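Research > Companion Animals > Feeding Studies > Section 3

3. Water intake and bowl placement

Owners in the Ballgate trial were asked to keep their cats on the usual diet and to change only the position of the water bowl. In the first phase the bowl stood beside the food. In the second it was moved to another room, or to the far side of the same room where the home was too small for that. Bowls were the 17 cm ceramic model from Lauritsen, and all were filled from the household tap each evening.

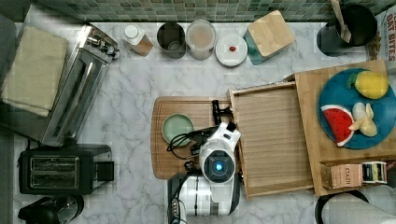
Page last modified: November

Intake was measured by weighing the bowl before each refill. A second, identical bowl was kept out of the cats' reach to correct for evaporation. Owners recorded both weights on a paper sheet and posted the sheets to us at the end of each phase. Spills were marked with a cross and that day's reading was dropped. Homes with a dog were excluded, as we had no practical way of keeping the dog out of the bowl.

Most cats drank slightly more in the second phase. The difference was largest in cats fed dry food and was hard to detect in those fed mainly from tins, whose intake from the bowl was low to begin with. Two-cat households were treated as a single unit. 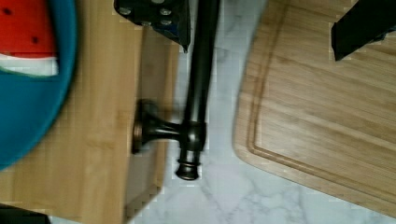

Age had little bearing on the result. Older cats were slower to find the moved bowl, and several owners in Narelero reported carrying the cat to it on the first evening. We had not given instructions on this point and left those readings in.

3.1 Tap and counter drinking

Some cats also drank from sinks and dripping taps. This intake could not be weighed, so owners noted only whether it had been seen. The behaviour was reported more often in homes where the cat was allowed on the kitchen counter.

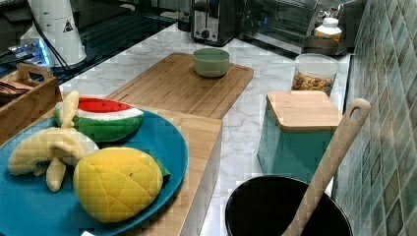 Photo: Susix

Figure 1. Kitchen counter with cutting boards and a plate of plush toy fruit.

Return of the sheets was good, with nearly 100 per cent received for the first phase. Five per cent of all readings were dropped for spills. A change of less than 100 mL over a whole phase was recorded as no change.

Print this page | E-mail this page

Comments

Guest: Did you look at fountains at all? Mine ignores any bowl, wherever I put it.

Reader in Narelero: We moved ours to the laundry and she took to it in a couple of days. Still drinks out of the shower though.

Guest: It would be useful to see the tinned food group separately.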